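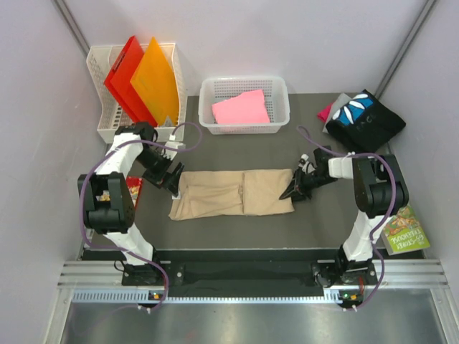
**To:** Fergal Fitzgerald, Trollari Fund
**From:** Qistina Sitompul, Colero project, Vondmont
**Covers:** March through June

Fergal, you asked for a shorter report this time, with less about the equipment and more about whether the arms can do the work. Spending is at the end.

## Where we are

The two-arm cell can fold a flat beige cloth in a way that a person would accept slightly more than half the time. It can put a folded cloth into the basket at the back of the table more reliably than that. It can't yet take a crumpled cloth and bring it to a flat, squared state without help on most tries, and that is the step everything else depends on.

We planned 1000 scored attempts for the period and finished 983. The shortfall came from a wrist cable on the left arm that had to be rerouted in May. We stopped the runs while that was done and I decided not to make up the difference with a rushed last afternoon.

An attempt is scored by one of us looking at the cloth afterward and marking it accepted, usable or failed. "Usable" means you'd put it in a drawer but not on a store shelf. I have kept that middle grade because Rondonuwu, who run the laundry and linen shop on the east side of town and are advising us, use the same three grades for new staff.

## Folding

Most failures happen before the first fold. The grippers come down on the cloth, one closes on a single layer and the other closes on two, and when the arms lift, the cloth opens up at an angle. From there the planned fold lands crooked. A person feels the second layer between finger and thumb and lets go. Our grippers have no such sense, and the overhead view doesn't help much when the cloth and its own underside are the same color.

In April we tried having the arms give the cloth a short pull outward before every fold. This helped with long creases. It did nothing for a bunched middle, and on soft fabric it sometimes made a pucker along the fold line that stayed there through the remaining steps. We have kept the pull but limited it to cloths that are already mostly spread out.

Smoothing is the other half of the problem. Pressing down with closed fingertips and dragging toward the edge works on cotton and drags the whole cloth along on anything lighter. Holding with one arm while the other smooths is better, and slower. The two arms get in each other's way when the cloth is narrow, and the software then pauses one of them until the other has moved off.

Speed is still poor. A good fold takes the cell several times as long as it takes the staff at Rondonuwu, and they are usually talking to someone while they do it. I don't think speed is the thing to chase this year. A slow machine that gets it right could run overnight. A slow machine that gets it right half the time needs someone standing next to it.

## Putting away and clearing the table

We leave ordinary household things in the work area during runs: a file holder with folders in it, the perforated basket, other pieces of folded fabric, a children's book or two. The first version of the planner treated anything beyond the target cloth as a wall and would give up if it saw no clear path. The current version plans over the top of low items and around tall ones, and the number of runs abandoned for this reason has dropped to almost none.

Placing a cloth in the basket is now the strongest of our tasks. The walls are low enough that the grippers can clear them, and a cloth that lands slightly off still ends up inside. Stacking one cloth squarely on another is weaker. The lower one shifts when the upper one is released.

Folders are hard. The arm can pull one from the holder, but putting it back between two others calls for more care than we can get from position control alone. We tested it for a few days and set it aside. Books are easier to push than to pick up, and a thick one is beyond what I want to lift with these wrists.

## Fabrics

Results vary more by fabric than by anything we changed in the software. We tried 11 cloths over the period, all bought locally or brought from home, washed once before use.

- Medium-weight cotton in a light color gives the best results.
- Dark jersey is the worst of the lot. It stretches when lifted, and against the dark gray table its edge is often lost.
- Thin cloths slide instead of folding, especially on the second fold.
- Printed panels stiffen part of a garment, so it bends beside the print and not where we asked it to.

I'd like to replace the table surface with a mid-tone one before the fall and rerun the dark fabrics. It's cheap to do and would tell us how much of the problem is seeing and how much is gripping. 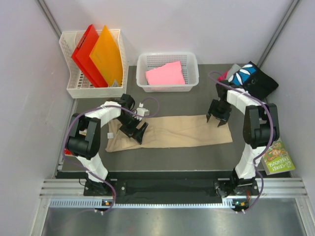
## Is it ready for a shop?

No, and I would rather say so now than in the final report. Rondonuwu asked whether the cell could take over plain hand towels at the end of a shift. I told them it could fold towels that somebody had already laid flat, and they pointed out that laying a towel flat is most of the job. I agree with them.

What I could see working within a year is a narrower version: one size, one fabric, fed from a rack so that the cloth arrives with two corners known. That removes the step we fail most. It also removes much of what made this interesting as a household project, so it's a question for you as well as for us. For homes, where the cloth comes out of the dryer in a heap and no two pieces match, I don't expect anything dependable in this grant.

## Money

We are $1625 under budget for the period. Most of that is gripper parts I had set aside for breakage and didn't need. With your approval I'd move it to the table surface and a pair of fingertips with contact sensing — one supplier has quoted within that amount for both.

## Next period

1. Change the table surface and repeat the dark fabric runs.
2. Fit the sensing fingertips to the left arm first and compare single-layer grasps against the right.
3. Build a simple corner-feed rack and run hand towels from it for two weeks.
4. Drop folders and books from the scored tasks — they stay on the table as obstacles.

Please let me know about the $1625 and about item 3 before the end of July, as the rack needs some welding and the shop in Vondmont books up.

Qistina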